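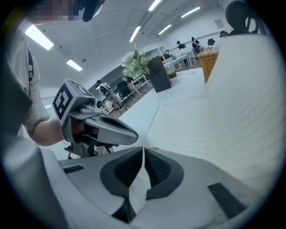 How often should portable extinguishers at the Lendwood site be checked?

Once a month by the site team, with a full service every 12 months.

2 min read

Checklist, 18 September 2024
Inspector: Siham Atallah

Pin and tamper seal: pass. Seal on unit 63 replaced in August.
Pressure gauge in green: pass, except unit 7. Needle low, unit withdrawn.
Hose and nozzle clear: pass.
Bracket height: fail at loading door. Refit lower, two fixings.
Service label legible: pass. Unit 331 label faded, reprint.
Access unobstructed: fail, corridor B. Pallets moved during visit, recheck.
Sign above unit: pass.

Spare for unit 7 on order from Hovach. R. Entili to sign off the bracket.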